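Department of Applied Automation
Robot Learning Laboratory – Course Handout 7
Gathering Demonstrations for a Learned Policy
Instructor: Verna Baptiste
Laboratory supervisor: Ifeanyi Akinola
Issued August 27, 2018

Purpose of this handout

This handout covers the collection of demonstrations for the appliance and shelf tasks. Students should read it before their first booked session. The training procedure is treated in the next handout and will not be discussed in the laboratory until every group has submitted an accepted set.

A demonstration, for the purposes of this course, is one complete recording of the robot under human control, from the starting posture to the end of the task. It consists of the camera streams, the joint positions, the gripper commands and a written task sentence. A recording that lacks any of these is not a demonstration and will not be counted toward the group total.

1. The appliance task

The task sentence is "Open the door of washing machine 1." Groups must use this sentence exactly as written. The door is round, with a polished ring, and the operator brings the gripper to the ring before any pulling motion begins. Contact should be made slowly. Operators who hurry this portion tend to produce recordings in which the useful part of the motion lasts only a few samples.

Polished metal and dark glass present a known difficulty. Reflections on the ring and the porthole shift whenever the head camera shifts, and a policy trained from one viewpoint may attach importance to a bright spot that has nothing to do with the handle. Groups should therefore change the standing position of the robot between recordings, within the limits given in Section 3. The laundry basket may be moved as well, provided that it does not block the path of the arm.
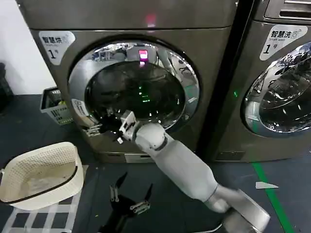 2. Required quantities

Each group submits 100 accepted demonstrations of the appliance task. Groups of four or more submit 200. Of these, 29 are set aside before training and must not be viewed by the student who selects the training settings. The held-out recordings are chosen by the Kimemow script and not by hand.

Failed attempts are kept. They are marked "F" in the session log and stored in a separate folder. A group that submits no failed attempts will be asked to explain its log.

3. Variation between recordings

Variation should be deliberate and written down. Before each block of recordings, the group enters the following in the log:

Standing position of the robot (near, middle or far mark)
Arm used
Position of the basket
Name of the operator

Change one entry at a time during the first block. In later blocks the entries may be combined freely. Operators should trade places at the end of each block – a set made by one person carries that person's habits of speed and approach, and the policy will copy them.

4. Wrist cameras

The head camera gives a general view of the task. The wrist cameras supply detail at the moment of contact, when the arm itself may hide the target from the head. Both kinds of stream are used in training, and both must be checked.

Students are often surprised by how much of a wrist recording has no bearing on the task. When the wrist turns, the camera turns with it, and the view may take in wall lettering, display shelves, a monitor, ceiling beams and air ducts, all at a steep angle. 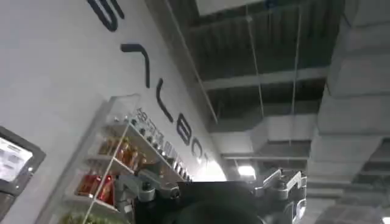 Such portions are not to be trimmed. The policy will receive views of this kind whenever the arm moves freely, and it must learn from the joint positions and the other cameras what to do in the meantime. Bright lights are a separate matter. If glare covers the target during contact, the recording is marked "G" and repeated from a different standing position.

5. Checking and submission

Play back every recording in the Stalel viewer on the same day. Confirm that the streams begin together, that the gripper command agrees with the motion shown, and that the task sentence is present. Recordings in which one stream lags behind the others are rejected without further review.

Accepted files are placed in the Warnari directory under the group number. The session log is submitted with them as a single document, signed by all members. Questions about booking should be sent to Mr. Akinola. Questions about the held-out set should be brought to the Monday discussion hour.

Reading for next session: course reader, Chapter 7, "Learning from Recorded Motion," through the end of the section on copied errors.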